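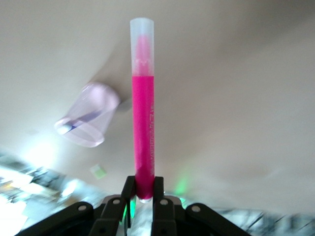

The letter from Jellard came in January, and Pornthip Chareonsuk read it standing in the kitchen with her coat still on. The bank was sorry. The bonds of Miltach, which she had bought when they paid 6 percent and everyone at the office was buying them, would be exchanged for new bonds at a lower value. She had 90 days to decide.

She put the letter under the fruit bowl and cooked rice.

Her brother called in the evening. He had the same bonds, but more of them, and he was always calm about money that was already lost.

"What do they pay now, if you sell?" she asked.

"Today? Maybe 40 for each 100. Tomorrow I don't know. Sotent says the government will step in and buy."

"Sotent said this last year too."

"Yes. But last year they said it in small letters."

She laughed, although she did not want to. After the call she took out the notebook where she wrote all her purchases. On the page for Miltach she had drawn a small house beside the number, because the money was meant for a roof in Saengthong, where her mother lived. She looked at the house for a long time. The chimney was crooked.

If she did not sell, the number in the notebook stayed the same. This was the strange thing. Her neighbor at the office called it sleeping money, and said you must not wake it.

In the second week she went to the branch. A young man explained the exchange to her very politely, and then explained it again with the same words. Behind him the clock was two minutes slow.

"And what would you do?" she asked him.

He looked at the door of his manager. "I am not allowed to have bonds," he said.

She signed for half. On the bus home she did the subtraction in the notebook, carefully, and wrote the new number under the old one. Then she called her mother and asked if the rain was still coming in over the stairs.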